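Relevé rempli jeudi, poste extérieur Norna, avec Diarmuid Madigan au contrôle et moi à la plume. Les points sont dans l'ordre de la grille d'août, sauf le 7 que nous avons remonté.

**Légende :** C = conforme, R = à reprendre, SO = sans objet

## A. Préhenseur tenu à la main

- [x] **1. Plaques des doigts** (C). Vis serrées au couple, aucune tête marquée. Très belle tenue depuis le passage au frein-filet, on garde !
- [x] **2. Bandes de contact** (C). Pas de décollement, pas d'entaille. Dégraissage fait avant la séance.
- [x] **3. Course d'ouverture** (C). Dix cycles à vide, retour franc à chaque fois.
- [ ] **4. Pincement** (R). L'autocollant d'avertissement est à refaire, celui de Plurnus ne tient pas sur la poignée. Keisha Whitfield en a une version gravée en cours, j'ai hâte de l'essayer.

## B. Plan de travail et objets

- [x] **5. Stabilité de la table** (C). Pas de bascule en appuyant sur le bord.
- [x] **6. État du plateau** (C). Ni éclat ni fissure au passage du doigt ganté.
- [ ] **7. Dégagement autour de l'objet à saisir** (R). Voir commentaire.
- [x] **8. Objets coupants ou chauds** (SO). Aucun au programme de cette série.
- [ ] **9. Liquides à portée** (R). Voir commentaire.
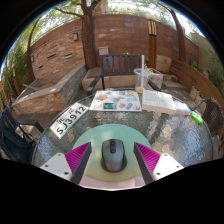
Le point 7 est celui qui nous a le plus occupés, et tant mieux, parce que la règle en sort bien plus claire. Notre fiche demandait un « espace suffisant », formule que chaque opérateur lisait à sa façon. Diarmuid propose de raisonner par zones : la zone de prise, où les doigts s'ouvrent et se ferment, et la zone de décor, où l'on peut laisser de la vie. Avec la souris posée au centre de son tapis rond et les deux doigts ouverts de part et d'autre, le tapis donne une limite toute faite, visible de l'opérateur sans qu'il ait à quitter l'objet des yeux. On adopte ! Le livre ouvert, la feuille d'illustrations et la plaque d'immatriculation relèvent du décor et peuvent rester, à condition que rien n'empiète sur le tapis. À écrire noir sur blanc dans la fiche, avec un schéma.

Pour le point 9, le gobelet en plastique contient encore un fond de liquide jaune, et la paille dépasse nettement du bord. Il se trouve hors de la zone de prise, donc pas d'arrêt de séance, mais la consigne Wellix est simple : récipient vide ou récipient retiré. À appliquer dès la prochaine série.

## C. Environnement

- [x] **10. Circulation autour du poste** (C). Les sièges peuvent rester, ils sont à noter sur le plan.
- [x] **11. Lumière** (C, avec remarque). Il y a du soleil sur une partie du tapis. Aucun risque pour la personne, mais noter l'heure sur la fiche : c'est précieux pour ceux qui relisent les essais.
- [ ] **12. Plaques et documents lisibles** (R). Une immatriculation se lit sans effort. Vérifier l'autorisation ou retourner la plaque avant de reprendre.

## D. Suites

| Point | Action | Qui |
|---|---|---|
| 4 | Marquage gravé | K. Whitfield |
| 7 | Nouvelle rédaction + schéma des zones | D. Madigan |
| 9 | Rappel de la consigne au brief | moi |
| 12 | Autorisation, fiche 588 | K. Whitfield |

Une copie part chez Lumbantobing, qui utilise la même grille en atelier et nous avait envoyé trois remarques excellentes sur la version d'août. Deux sont déjà intégrées, la troisième (séparer usure et propreté des bandes au point 2) mérite un essai. Si vous avez une meilleure formule que « zone de décor », je prends !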